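大家好，这几天有几位朋友问我Bitano的腕部相机夹爪套件值不值得买。我用了一段时间，今天分几条写一写。中文是我后来才学的，写得慢，如果有的词用得不准确，请告诉我，我会改。

先说我的情况。我在Drirnville的一个小工作间里，用一台二手的桌面机械臂做厨房用品的抓取。我没有公司，也没有学生，晚上和周末才有时间。所以我的看法只适合像我这样的用户，工厂的人可能需要别的东西。

套件是我自己付钱买的，271欧元，没有折扣。卖家是Maddocks，他们帮Bitano在本地发货。我和这两家都没有合作关系，这一点我想先说清楚。

盒子里有夹爪本体、两根手指、一个小相机、相机支架、一条数据线、一袋螺丝，还有一本说明书。说明书有英文和西班牙文，没有中文。图画得很清楚，我基本上看图就装好了。

安装用了143分钟。我知道这个数字，是因为我有一个习惯，做新东西的时候会按秒表。其中一大半时间花在转接法兰上：我的机械臂型号比较老，孔位对不上，只好另外钻孔。如果你的机械臂在他们的支持列表里，应该会快很多。

有一个小提醒：先把数据线穿过腕部的孔，再拧相机支架。说明书里这两步的顺序是反的。我按说明书做了一遍，然后全部拆开，又做了一遍。

螺丝的质量不错，但是袋子上没有标长度，短的和长的混在一起。我建议先用尺子量，在桌子上分开放好。长螺丝如果拧进短孔，会顶到里面的电路板。我差一点就这样做了。

软件部分比我想的好。驱动装上以后，相机马上就能出画面，夹爪也能用命令打开和关上。示例程序只有三个，不过每一个都能运行。以前我买过别的牌子，示例程序很多，能运行的很少。

软件的缺点是标定。标定工具要求你把手腕转到不同的角度，对着一张棋盘纸拍照。工具不会告诉你哪一张照片拍坏了，它只在最后给一个总误差。误差大的时候，你只能从头再来。我给他们写了信，希望增加一个单张误差的显示。

回信的人叫Ermira Hodžić，回得很认真，还附了一个小脚本。用这个脚本可以看到每张照片的误差。我问她能不能公开，她说八月的新版本里会包含这个功能，在那以前可以写信向她要。我觉得这个服务态度应该写进评价里。

现在说抓取。简单的东西，比如杯子、木勺、小盒子，夹爪都做得很稳。夹紧的力量分成6档，我平时用第二档。用最高的一档去夹薄塑料，会把东西夹变形，所以请小心。

难的是漏盆。朋友们可能会觉得漏盆不难，它又轻又大，边也很好夹。问题在于相机装在手腕上，夹爪一伸进盆里，画面里几乎就只剩下盆了。颜色很浅，表面很光滑，程序很难知道自己离盆壁还有多远。

还有那些孔。盆底的孔看起来是黑的，侧面的孔后面有光，看起来是白的。同样是孔，一种比盆暗，一种比盆亮。我原来的检测程序只找暗的圆点，所以侧面的一圈它完全不认识。
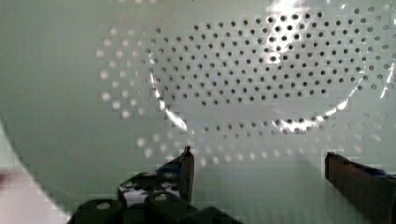

这个套件可以不接电脑单独使用吗？

需要接一台电脑，套件本身没有处理器，图像和夹爪的命令都通过那条数据线传输。普通的笔记本电脑就可以，不需要独立显卡，除非你要在上面训练自己的模型。

继续说漏盆。后来我改了两个地方。第一，检测程序现在同时找暗点和亮点，再看它们的排列是不是有规律。第二，遇到特别亮的反光，程序会把那一块去掉，不参加计算。浅色塑料上的反光很麻烦，一条细细的亮线，程序常常以为是盆的边。

改完以后好了不少，但是我不能说问题解决了。灯的位置一变，反光的位置也跟着变。我的工作间有一扇朝西的窗，傍晚的结果总是比上午差。现在我傍晚拉上窗帘再工作。

有人在私信里问，能不能把相机换成深度相机。支架上有多余的螺丝孔，从机械的角度可以。可是深度相机一般有一个最近距离，手指已经到了盆里面，可能就太近了，读不出数。买之前请先查一下这个参数。

再说手指。套件的手指形状比较窄，尖端细，伸进狭窄的地方很方便。代价是接触面小，夹圆的东西会转。如果你主要夹圆柱形的瓶子，我建议自己打印一副宽一点的手指。接口的图纸在他们的网站上可以下载，格式是STEP，尺寸我核对过，没有错误。

耐用性我只能说一个开头。到现在夹爪开合了约1000次，没有出现松动，声音和第一天差不多。数据线靠近腕部的那一段弯得比较厉害，我有点担心，所以每个星期检查一次。如果断了，我会回来写。

噪音：开合的时候有一点尖的声音，晚上邻居听不到，在同一个房间看书的人会觉得烦。这是我家人的意见，我如实记录。

和便宜的套件比，它贵在相机和支架。如果你已经有合适的相机，可以问Maddocks要不要单卖夹爪。我打电话问的时候，对方说可以，需要另外报价，网店里没有这一项。

关于等货的时间。Bitano的第一批是在Goteo上众筹的，我没有参加，所以不能评论那一批。我买的是后来的版本，手指和电路板都换过。如果你在二手市场看到很便宜的，请先问卖家是哪一个版本，旧版的手指和新版的接口不通用。

Niamh Dolan上次在评论里问我，小学的兴趣班能不能用。我的意见是可以，但要有大人在旁边，并且在软件里把力量限制在第一档。这个限制设好以后会保存在夹爪里，重新通电也不会变，我试过。

急停的事情也写一下。套件没有自己的急停按钮，要靠机械臂的急停。可是机械臂急停以后，我的夹爪还会把正在做的那个动作做完。手指夹在里面会疼。我已经写信告诉他们，还在等答复。在有答复以前，请不要把手放在两根手指中间。

总的意见：如果你像我一样，一个人在家里做，想要腕部的视角，又不想自己设计支架，我推荐。如果你需要精确的力控制，请不要买，它的力只分档，没有力传感器，数值也读不出来。

已经有朋友在问代码。检测亮点和暗点的那一部分，我整理好注释就放上去。注释我打算写中文和英文两种，中文的部分请大家多多批评。

补充一条：有人说我写的“漏盆”不对，应该叫“沥水篮”或者“漏盆”都可以，也有人说叫“洗菜篮”。我查了词典，还是没有完全明白区别。这里我先用“漏盆”，以后每次都用同一个词，免得大家看不懂。

再补充一条，回答留言：标定用的棋盘纸，普通打印机打印就可以，但是一定要贴在平的硬板上。我开始的时候只用胶水贴在纸箱上，纸箱受潮以后弯了，误差怎么都降不下来，浪费了一个晚上。

下一次我想写深色的锅。深色的东西反光比较少，可是画面太暗，相机会自动提高增益，噪点变得很多。这个相机的自动增益可以关掉，设置在高级菜单的最后一页，不太好找。

相关内容
二手桌面机械臂，买之前检查哪些地方
腕部相机标定笔记（2024年7月11日更新）
自己打印夹爪手指：材料和填充率
数据线怎么固定才不容易断
浅色塑料的反光，我试过的几种灯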